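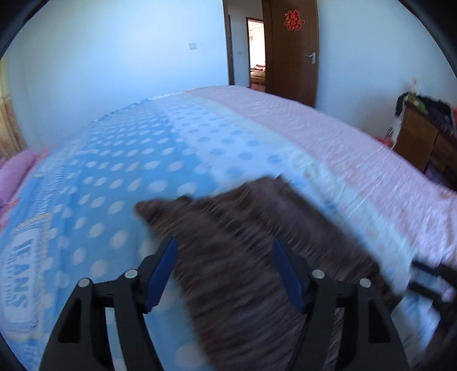
Figure 6.1 Hand-held gripper fingers at the cloth, Juswood folding project. Note the pads facing each other.

Chapter 6
Soft Things: Folding Clothes With a Two-Finger Gripper

What you need before you start
Chapter 4 (grippers and linkages). Chapter 5 (recording a demonstration). A sweater. A bed or a big table. A partner, if you can get one.

Words in this chapter
deformable, demonstration, episode, grasp point, regrasp, flat start, drop

6.1 Why clothes are hard

Blocks are easy. You did blocks in Chapter 3. A block has corners, it stays a block when you pick it up, and if you know where one side is you know where the rest is. Cloth has none of that. Pick up a sleeve and the shoulder moves. Put it down an inch over and now there's a wrinkle where there wasn't one before, and the wrinkle hides the hem, and the hem was the thing you wanted next.

The word for this is deformable. A deformable object changes shape when you handle it. Towels, rope, dough, plastic bags, sweaters. Most of what's in a house, when you look around.

So for a robot to fold a sweater it needs a lot of examples of people folding sweaters, with the same kind of fingers the robot will have. Two fingers, pads on the inside, no thumb. That is what the Juswood club at Jernbridge set out to record, and their project is the one we follow through the whole chapter. You'll do a small version yourself in 6.5.

6.2 The Juswood project, quickly

The club started in August with towels. Towels went fine, everybody got bored, they moved on to shirts and then knitwear. The goal was an entry for Findimmont, the student contest where teams hand in a set of recorded folds and the judges train on it. You don't bring a robot to Findimmont. You bring the recordings. Teams find this strange the first year.

By the entry deadline the club had 3,126 episodes. An episode is one try, start to finish, one garment. Of those, 399 were knitwear, and knitwear is where they lost most of their time. Sleeves mainly. Also arguments about sleeves.

Their rules, copied off the club wall more or less as written:

Start flat. Every time. If it isn't flat its not a start.
Say the garment name out loud before you record.
Both grippers in view at the beginning.
Move slower than you want to. No, slower.
Do not fix it with your bare fingers. If you have to, stop and call it a drop.
Up to 35 episodes per person, then swap. Tired hands make bad folds.

The last one got added after a long evening. Damir Trajkovski kept the log that night and you can see the point where people stopped caring – the notes go from full sentences to "ok" and then to a dash.

6.3 The flat start

Look at the flat start first. It's the position every episode begins from, and if two people on your team have different ideas of it, your data has two different problems in it and the judges will find both.

For a sweater: neckline away from you, hem toward you, sleeves out to the sides. Smooth the body, then the sleeves. Do not pull the hem to get wrinkles out, the knit stretches and springs back later when you're halfway through a fold. Pat it.

Background counts too. A plain white sheet is the easy case and beginners always ask for one. Juswood used whatever bed was there, dots and stripes and lettering included. A robot that has only seen clothes on white sheets may have no idea what to do on a busy one. Take the bed you've got.
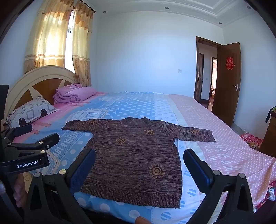
Figure 6.2 Flat start for a knit sweater. Neckline to the far wall, ribbed hem near the edge of the bed.

Despina Delić wrote to us after the trial edition that we have this the wrong way around for beginners: "Let them crumple it first. Let them fail at a crumpled one for ten minutes. Then show the flat start and they'll never skip it again." We've left the order as it was, but teachers may want to try hers. Several classes at Jernbridge do it that way and report less nagging.

6.4 Picking a grasp point

A grasp point is the place where the pads close. Good ones on a sweater: the cuff, the bottom corner of the hem, the shoulder seam. Bad ones: the middle of anything. Grab the middle and you get a tent.

For the basic fold Juswood used 3 moves.

Move 1. One sleeve across the body. Grasp at the cuff, low and slow, pads parallel to the bed. Lift only enough to clear the fabric.

Move 2. Other sleeve, same thing. Watch for the first sleeve sliding out. It will. If it slides a little, carry on. If it comes all the way out, that's a drop, log it.

Move 3. Hem up to the neckline, two grippers, one at each corner. Start together, land together. Count out loud if you need too.

Thick knits fight you on Move 3. The ribbing bunches between the pads and you can end up holding two layers when you wanted one. Open, back off, go in again. This is a regrasp and it's allowed. Keep regrasps in the data – the robot will need to know how to do that as well.

Notes on gripping knitwear, from the Todorova workbook, which some of you have:
Loose threads catch. Check the pads between episodes.
Squeeze less than you would with a towel.
Fuzzy yarn hides its own edge. Look for the hem before you close.

6.5 Try it

Work in pairs. One folds, one logs. Garment of your choice, but no zippers yet, zippers are Chapter 8.

Record ten episodes from a flat start. For each one write down the grasp points, any regrasps, and whether it ended as a fold or a drop. Swap. Record ten more. Compare the two logs before you watch any of the recordings, then watch them and mark where log and recording disagree.

Bring the marked logs to the next session. You need them for 6.6, on labeling.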